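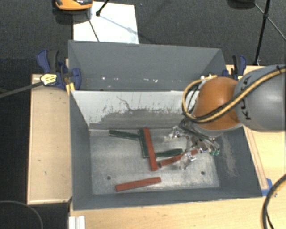
Figure 2. Gray metal bin with wooden work surfaces beside it.

Section 4: Setting up a crossover watch order

Rollik keeps track of the shows you follow and the order in which you watch them. By default, each series has its own queue. When a story runs across several series, you need a shared queue, called an event list.

Before you start
Update the app to the February release or later. Earlier releases open event lists but cannot edit them.

Creating an event list
1. Open Library and select New Event.
2. Type a name. Names can be up to 28 characters long.
3. Select Add Series and pick each show that takes part.
4. For each show, check only the episodes that belong to the event. Leave the rest of the season unchecked.
5. Select Arrange. Rollik sorts the episodes by original air date.
6. Drag any episode to a new position if you prefer story order.
7. Select Save.

Note: Two episodes that aired on the same night appear in alphabetical order by series. Check these by hand – the alphabetical order is often wrong for the story.

Lead-in scenes
Some events begin in the last minutes of a regular episode. To include only that part:
1. Press and hold the episode.
2. Select Partial.
3. Enter the start time in minutes and seconds.
4. Select Done. A half circle appears next to the title.

Caution: Marking a partial episode as watched also marks the full episode as watched in its own series queue. To prevent this, turn off Link Progress before you start the event.

Using a ready-made list
The Setix catalog holds nearly 400 event lists made by other viewers. Select Browse, then Events, and enter a show title or the name of the list's author. Lists by Graciela Retamal and Thabiso Mnguni include the tie-in web shorts, which are left out of most others.

Copied lists do not update when the author changes the original. Delete your copy and add it again to get the new version.

Limits
An event list can hold 756 episodes. If you reach the limit, split the list and use Continue With to join the parts.

For spoiler settings, see Section 5.

Last revised 31 Aug 2025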